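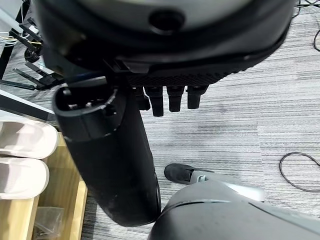
PRODUCT NEWS | ROBOTICS

Keltach opens orders for Drena four-fingered robot hand

3 October 2021

Keltach has opened orders for Drena, a robot hand for research laboratories, training colleges and small workshops. The hand is supplied as a kit with its wrist camera, cabling and control software, and is offered for purchase or on a lease of seven months.

Drena has four short black fingers set side by side beneath a rounded black body. Each finger has a rounded tip and can be replaced by the customer with the tools in the kit. The wrist camera looks along the hand towards the floor or work surface, so that operators can review each session from close range.

The company developed the hand with Hinojosa, its engineering partner, following trials that began in April. Those trials centred on everyday household items, including footwear, and were carried out in furnished rooms with ordinary floor coverings. Keltach said the work had led to changes in the finger joints and to a quieter standby mode.

"Our customers asked for a hand they could service on their own premises," the company said in a statement. "Drena has been organised around that request."

The first production run is limited to 100 units. Each carries a warranty of 2 years, covering parts and labour. Colleges that order before the run is filled will receive a spare set of fingers at no charge.

Orders and servicing will be handled by Zesstead, the authorised distributor.

Comments (3)

labrat_west: Does the lease price include the spare fingers or is that only for colleges?

M.T.: We've been after something we can fix in-house. Will ask Zesstead for a quote.

gumleaf: What's the weight? Couldn't find it anywhere on the page.

Related items

Keltach names Zesstead as distributor
Hinojosa expands its testing centre
Drena software: notes for the April update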